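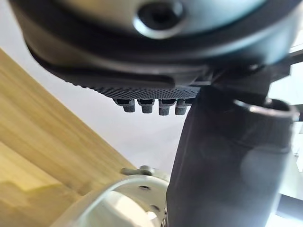 Wrist camera, week one with the Siltura

6 Apr 2022

The Siltura brochure promises a clear view of the fingertips. What I get is mostly a big black tube, out of focus, down the right side. The four little gray pegs under the textured plate look fine, I'll give them that.

Maricica thinks I should tilt the mount. Maybe. I ran 86 picks with it as shipped and 9 missed, which the old Distent gripper managed without any camera at all — and it cost $200 less. Fotport says new firmware in June will help. I don't see how firmware moves a tube. Next I'm trying a longer bracket.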